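Gear bench, Brarnura line: walk-round, July 18, 2022
Checked by Virgilio Navarro

1. Stop button reachable from both seats: OK.
2. Gripper tips checked for wear: signed, no date. Not OK.
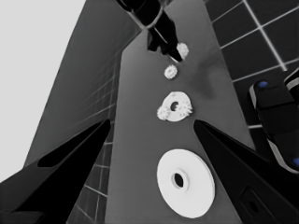
3. Staffing. Divitz promised 500 sets a shift and lighter work. Two of our people now watch for 8 hours where they used to build. I'd call that duller, and dull is a hazard.
4. Jam clearing: lockout tag missing. Open since December.
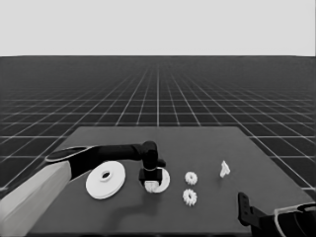 Who clears a jam when Þórey Bisgaard is off shift?
Whoever is closest, and only she has had the training. Fail until a second person is signed off.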